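Castillo and Panganiban Reach Interim Agreement on Tour Earnings

2 comments | 6 shares

Counsel for singer Alfredo Castillo and his former wife, the television presenter Marilou Panganiban, have confirmed that the two parties reached an interim agreement in February on the division of earnings from the Tresmont tour. The agreement remains in force until the court issues its final ruling on the couple's property.

The dispute concerned income from performances given after the couple separated but before the divorce petition was filed. Ms. Panganiban held that the tour had been planned and financed during the marriage, and that she was entitled to a share of the proceeds. Mr. Castillo maintained that the later dates were arranged separately through his management company, Komport, and should be treated as his own income.

Under the interim terms, proceeds from the disputed dates will be held in a joint account. Neither party may draw on the account without the written consent of the other. Royalties from the album Layug are excluded and will continue to be paid as before.

"My client is satisfied that the funds are protected while the remaining questions are heard," said Jerome Samonte, counsel for Ms. Panganiban. Mylene Macapagal, who represents Mr. Castillo, said that he welcomed the arrangement and would make no further public statement on family matters.

The parties have also agreed not to discuss their children in interviews or on social media. A previous request by Mr. Castillo to have the entire case file sealed was withdrawn as part of the settlement talks.

Mr. Castillo's professional schedule is unaffected. He is due to appear at the Vindus Theater for two evenings with his longtime musical director, Mark Anthony Enriquez. The theater seats 1,872, and the box office reports that both performances are sold out. Members on the waiting list will be contacted by e-mail if returned tickets become available.

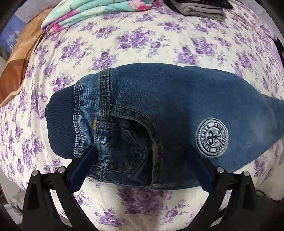

Vindus Theater: Notice to Ticket Holders

Doors open at 6 p.m. on both evenings. Ticket holders are asked to bring a printed or electronic confirmation. Latecomers will be admitted at the intermission.

2,542 views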